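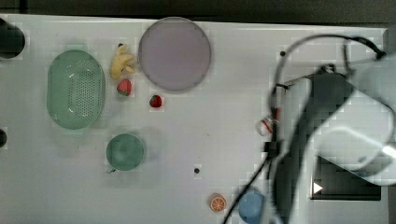 Felista Kashindye wrote in to ask why I wash play food by hand at all when a dishwasher has a top rack. Hard pieces can go in there, depending on the plastic. Plush ones can't, and most sets I deal with are mixed, so I sort first.

Cups, plates and the colander get dish soap and warm water. The colander takes longest. Residue collects in the drainage holes, and a cloth slides right over it. I use a bottle brush from the back side, then rinse from the front.

Strawberries: work around the leaf cap with a soft toothbrush. Paint comes off if you press.

Bananas, if soft: damp cloth, a drop of soap, no soaking. The filling holds water far longer than the cover does. Mine gets 8 hours on a rack, turned once.

The Custau drying mat I tried in December left lint on everything and is now under the boots.

Hnat Bilyk asked about vinegar for the smell in stored cups. I dilute it, 300 ml to a full basin, and leave the cups in until I've finished the plates. Next post covers storage bins.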